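Section 5. Running the tea table demonstration on an open day

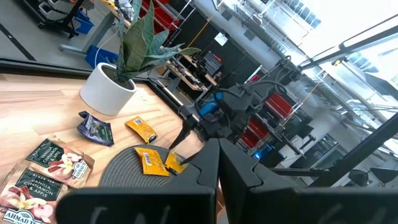 Figure 11. Tea table seen from the wrist camera, with sachets on and beside the gray woven placemat.

Read this section before you promise visitors anything. The Amgate brochure calls the demonstration "hands-free." At Willstead, Nurhan Gökçe stood beside the stop button all day, and so should you.

1. Put the plant, the tea boxes and the placemat on the table. Lay the single sachets flat.

2. Turn some yellow sachets so the barcode faces up. The sales sheet says the arm handles either side equally well. We have not seen figures to support this.

3. Open the wrist camera view and check that the placemat is visible past the fingers. If a finger covers most of it, raise the arm and check again.

4. Keep visitors behind the floor line. Press Start and let the arm try one sachet.

5. If the pick fails, allow 3 tries, then press Stop and reset by hand. Do not move a sachet while the arm is live, even if a guest asks you to help it along.

CAUTION: Plant leaves can catch on the arm. The software does not treat them as an obstacle, whatever the release notes suggest.

NOTE: A good run shows that the arm can pick up a sachet from this table under this light. It does not show that it can make tea. Visitors will ask, so tell them plainly.

6. Write down every try on the run sheet, including failed ones. Send the sheet to Aleksandra Jakubowski. Sheets with only good runs will be sent back.

For error code 41, see Section 11.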